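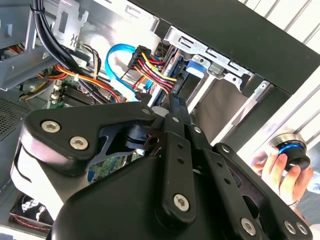 *Inside an open desktop computer, with cables, metal brackets and circuit boards.*

## Computer classes at the Montoya center

Lizeth Mamani is a mission worker with our partner parish in Montoya. She has served there for five years and sends us this report, received 22 June 2025. Gifts marked "Mamani" go toward her housing and travel.

The evening computer classes at the parish center have finished their first term. They are meant for adults who left school early, and most of the students are women who work in the market or clean houses. Classes begin at seven so that people can eat first. Anselmo Zapata teaches the beginners. Milagros Cárdenas takes those who already know how to type and want to learn spreadsheets.

At the start of the term 119 people signed up, more than the room could hold, and the class was split into 3 groups. By the end, 100 were still coming. Lizeth writes that the ones who stopped had mostly changed jobs or moved to be near family.

Many of the students wanted to learn how to fill out government forms. In Montoya, school enrollment and clinic appointments are now handled online, and people without a computer have been paying a shop to do it for them. One mother told Lizeth she had paid the shop twice for the same form. In May she filed her daughter's enrollment by herself.

The parish would like to add a Saturday-style open session in November, when students could come in and practice without a teacher. The center's lease allows it, but the electric bill would go up. Heriberto Huanca is asking the town for a lower rate and expects an answer before the next term.

Lizeth will be home on leave in the fall and is glad to visit congregations. She can speak in English or Spanish and needs a place to stay overnight if the drive is long. To invite her, write to Hnat Vasylenko at the church office. Please give him two possible dates.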